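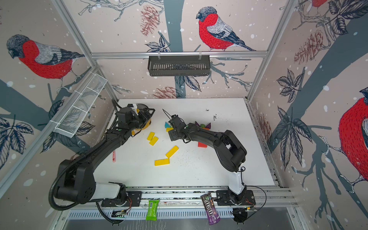 Pirkden is looking for 20 people to take part in the open day at our Illden workshop in December. You don't need any background in robotics, and you don't need to be a student or an engineer. Participants will spend 2 hours at a bench with a pair of arms, steering them by hand controls to pick up colored blocks from a white table and put them where the task card says. The blocks come in more than one shape, rectangular and triangular, and the triangular ones take some practice. Staff will show you the controls before you start.

We want people who have never done this before — retirees, shift workers, parents, anyone over 18. You should be able to sit for most of the session and tell colors apart. Glasses are fine. Tell us ahead of time if you need step-free access.

Each participant is paid $300 at the end of the session, and lunch is provided. Travel within Mirnanwood is covered if you bring your bus ticket or parking receipt. We will record how the arms move and ask you to fill out a short form afterward. Your name is not kept with the recordings.

Sessions run in Room 207, morning and afternoon. The first starts at 9:30 a.m. To apply, fill out the form at the front desk or send us a short note with your age, the session you prefer and a phone number. Places are given in the order we hear from people — a waiting list will be kept.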